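Publicar menos, medir mejor

16 de octubre de 2023

Otra vez el mismo correo. Una revista de materiales me pide revisar un artículo sobre vidrios de borato dopados con erbio, plazo de 6 días, y otra vez la misma tabla: parámetros de Judd-Ofelt con tres decimales y ni una sola barra de error. Ni una. Lo he rechazado y me he quedado con mala conciencia, porque el trabajo no es peor que la media. Es la media.

Llevo años en esto de la luminiscencia y cada vez me cuesta más distinguir un artículo de otro. Se cambia el óxido modificador, se cambia la tierra rara, se repite el espectro de absorción, se calcula lo de siempre y en las conclusiones se promete un láser. Cuántos láseres han salido de ahí? Que me los enseñen.

No culpo a los doctorandos. Les piden artículos, hacen artículos. Simin Farahani, con quien compartí despacho en la etapa del grupo Kasten, intentó en febrero reproducir la eficiencia cuántica de una composición muy citada. Misma receta, 60 por ciento molar de óxido de boro, misma temperatura de recocido. Le salió otra cosa. Repitió la colada, otra cosa distinta. Escribió a los autores y no hubo respuesta. Mandó el resultado a una revista y le dijeron que faltaba novedad. Claro que faltaba, era una comprobación!

El problema de fondo es el espesor de la muestra, la reabsorción, el pulido, el índice de refracción sacado de una fórmula empírica de hace medio siglo. Cosas aburridas que no caben en un resumen de 2.000 caracteres. En la última bibliografía que me pasaron había 516 referencias. Para una revisión de vidrios fluoroboratos. Quién se ha leido eso? Yo no, desde luego, y sospecho que el autor tampoco.
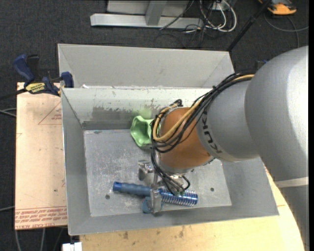 Brazo robótico KUKA sobre un contenedor metálico gris.

Propuesta, y ya sé que no gustará: que las revistas reserven sitio fijo para repeticiones. Muestras compartidas entre laboratorios, como la ronda que organizó Rindero y que se quedó sin dinero a la mitad. Datos en bruto obligatorios, el espectro entero, no el gráfico normalizado y suavizado. Y que a los evaluadores de proyectos les dejen de contar artículos al peso, que es de donde viene todo.

Me dirán que sin volumen no hay plaza. Cierto, hoy es así. En Minton lo discutimos una tarde entera y no salimos de ahí: los que tenemos plaza firmamos lo mismo que los que no la tienen, con la misma prisa y las mismas tablas. Yo el primero, tengo alguna publicacion que hoy no dejaría pasar. Sin barras de error, también.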